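# Refreshment Table: Layout of Snacks, Trays and Baskets

Opening post by **L_Moulin** (moderator, Hondby Facilities Forum)

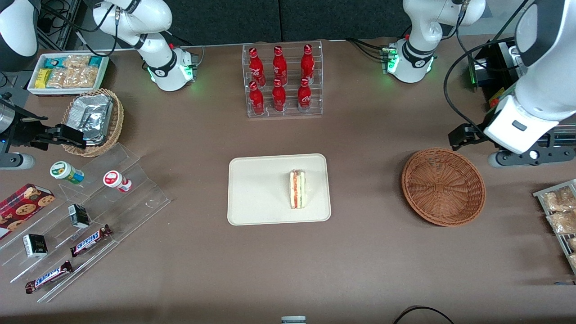

## Purpose of this thread

Colleagues are invited to comment on the proposed arrangement of the shared refreshment table at the Zitbridge building. The present layout places the packaged snacks in a white rectangular tray, with the snack bars towards one edge and the bags of granola clusters taking up the remainder. A wicker basket stands beside the tray. The small bottles are on the clear stepped stand.

The following points are put forward for discussion:

- whether the snack bars and the granola should continue to share one tray;
- whether the bottles should be stored upright or on their sides;
- whether the wicker basket should be retained, and for what purpose.

Comments received before the end of March will be taken into account when the layout is confirmed. Members are asked to keep to the subject of the table. Matters concerning the supplier contract with Poulain should be raised in the purchasing section.

Léonie Moulin
Hondby Facilities

---

**greycardigan**

Thank you for opening this for comment. I support the use of trays in general. Before they were introduced, items were placed directly on the table and the surface was seldom wiped properly.

My reservation concerns the shared tray. The granola bags are soft and spread out as soon as one is removed, and the bars end up beneath them. I would ask that the bars be given a tray of their own, however small.

---

**Plinth_and_Co**

I must respectfully disagree with the previous contributor. A second tray takes up space that is needed for cups during the morning break. If the bars are stood on their long edge against the side of the tray, they remain visible and the granola does not cover them. We have followed this practice on the third floor without complaint.

I would add that the stepped stand is the more pressing matter. It was obtained so that labels could be read from a distance. Bottles laid on their sides on the upper tier do not serve that purpose, and a person in a hurry will pick up each one in turn to see what it is.

---

**marrowfat**

> Bottles laid on their sides on the upper tier do not serve that purpose

I laid bottles flat on our own stand for several months and found it quite satisfactory. Upright bottles of the smaller size fall over whenever the table is knocked, and they then roll to the floor. A bottle that is already lying down has less distance to fall. The labels can be turned to face upwards, and anyone standing at the table is looking down at them in any case.

---

**Plinth_and_Co**

A bottle lying on a smooth step will also roll. I should be interested to know how this was prevented.

---

**marrowfat**

A strip of non-slip matting, cut to the width of the step. It is washed with the tea towels.

---

**t.okehurst**

May I raise the question of the basket? Wicker is pleasant to look at but it collects crumbs, and these cannot be removed without turning the whole basket over and tapping it. At Plirnex, where I worked previously, all woven baskets were lined with a cloth napkin, and the napkins were changed when the table was restocked.

I have no objection to the basket holding foil pouches, provided that they are sealed. Opened pouches should be taken away by the person who opened them.

---

**greycardigan**

I agree with the point on lining. I would not wish to see the basket withdrawn. A table with nothing on it but plastic and acrylic looks rather like a shop counter.

---

**L_Moulin** (moderator)

I am grateful for the contributions so far. Some clarification may be of assistance.

The restocking list currently runs to 641 items across the building, and over 100 of these are intended for this table in the course of a month. They will not all be set out together. The remainder is kept in the store cupboard — the key is held at reception until 4 p.m. — and the trays are topped up from there.

On the matter of the bottles, I am content to try the matting. Would **marrowfat** kindly send the measurements to the Facilities inbox?

---

**dovetail_B**

I have read the thread with interest and would ask that reach be considered as well. Those of us who are seated, or who are not tall, find it difficult to take anything from a tray at the back of a table. The stand could change places with the tray. Its upper tier is raised and would still be seen from behind.

---

**Plinth_and_Co**

With regret, I cannot support that. A stand at the back means leaning over the trays to take a bottle, and sleeves will go into the granola.

---

**dovetail_B**

The granola is bagged.

---

**Plinth_and_Co**

That is a fair observation. I withdraw the remark about sleeves but maintain the remainder.

---

**L_Moulin** (moderator)

The following will apply for a trial period of 3 weeks:

1. Bars and granola remain in one tray, with the bars stood on edge along one side.
2. Bottles stay on their sides, on matting, with labels uppermost.
3. The basket is retained and lined with a napkin.

The position of the stand is left open. **dovetail_B** and **Plinth_and_Co** are invited to meet at the table at 10.30 a.m. on a morning convenient to both, and to report back in this thread.

---

**t.okehurst**

Noted with thanks. I can supply 3 napkins, plain, already hemmed. They will be left at reception in an envelope marked for Facilities.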